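Limewash going on patchy in the back bedroom, do I carry on or start again?

Posted in Walls, Ceilings and Plaster
2020-09-17

Cormac Rafferty
Hello all, first time posting though I've been reading for ages. We bought an old end terrace last October and I've been working my way through it one room at a time. The back bedroom had woodchip on it, under that a layer of brown gloss, and under that some rather lovely old lime plaster which I was very pleased to find. I patched the bad bits with a lime filler and left it to go off.

I wanted to put limewash on it so the wall can breathe. I ordered a tub of Undura in a greyish green called Baker (no idea why it's called Baker) and put the first coat on a few evenings ago with a big masonry brush. When it was wet it was nearly see-through, which I'd been told to expect. By the next morning it had dried all cloudy, pale in some places and much darker in others. The chimney breast is lovely. The wall opposite is a mess, with tide marks where I stopped for my tea and a big light blotch over every patch of filler.

My wife likes it. My mother-in-law asked if we'd got damp.

The tub says two to four coats. What I want to know is whether more coats will even it out, or whether I'm just going to make the same blotches darker. I did mist the wall first, but only with one of those little plant sprayers, and I got bored halfway along. I've got a bit over half the tub left. Would I be better off painting over the lot with a clay paint and forgetting about it? I don't mind some movement in the colour, that's why I bought it, but I'd like it to look as if I meant it.

Sem Lambrechts
Don't paint over it yet! One coat of limewash looks terrible on nearly everybody's wall and I've nearly cried over mine more than once. Coat two usually pulls it together a lot and coat three is where you start being smug.

I'd bet on your misting, though. Old lime plaster drinks water like mad and your filler won't drink at the same speed, so the wash is drying before you can work it. Get a proper pump sprayer, the garden sort, and wet the whole wall until it's dark all over but not running. Then wait a few minutes and go in with the brush in big loose crosses, all directions, no neat rows. Keep a wet edge and do corner to corner in one go. Have your tea first.

For the filler patches, thin a bit of the wash with water and give just those a coat on their own, feathering it out past the edges. Let it dry overnight and then do the whole wall. I did this in our hall, which had been chased out for new cables and looked like a map of the canals, and you can hardly find the lines now (I can, because I know where to look, but visitors can't).

Also stir the tub. Then stir it again every ten minutes or so, right from the bottom, because the pigment sinks. I used a Verschueren block brush, which is dear, but it holds loads and doesn't shed. A cheap one will do if you don't mind picking hairs out.

And leave at least a day between coats. If the room is cold, leave it longer. Keep the heating off and the window shut while it dries or it'll go chalky and come off on your jumper.

One more thing, look at it in daylight before you decide anything. Mine goes very pale where the light catches it and properly murky in the corners, and I've come to like that better than the colour on the chart.

dridiris
just use emulsion mate, limewash is a con. did my whole downstairs in trade matt and it took one weekend

Dridiris again, ok my sister says if it's lime plaster you shouldn't put vinyl on it so ignore that if yours is vinyl. Still think it's a con. If you do go for more coats wear goggles, it's caustic and she got some in her eye doing a ceiling.

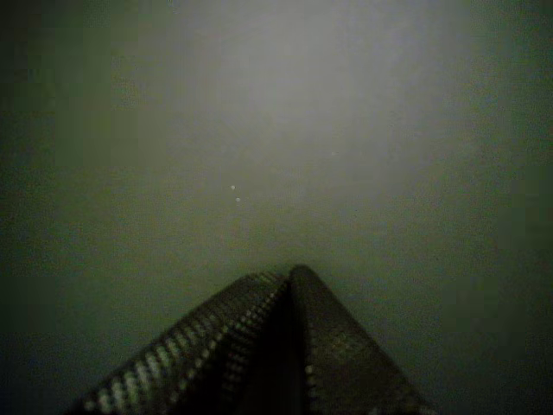
Grey with a touch of green, darker towards the corners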